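The Table in Plakbridge

My mother left me the table and the blue tape on it. She had marked out the squares for her seed trays the year she moved to Plakbridge, and after that she sorted everything on them. Buttons went there, and bills, and the keys from the house in Zerkport.

I meant to peel the tape off in June. I had a scraper and a bottle of Brosus cleaner, and I pulled up a chair at 11.

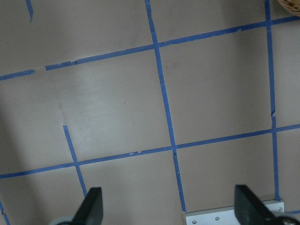
The tape lines on the tabletop.

One of the lines had a step in it where two pieces did not meet. I put my thumb on the step and thought of her starting a new piece and not going back to fix it.

I put the scraper in the drawer. Then I got the mail from the hall and sorted it, bills in one square and letters in the next. There was 70 dollars owing on the water.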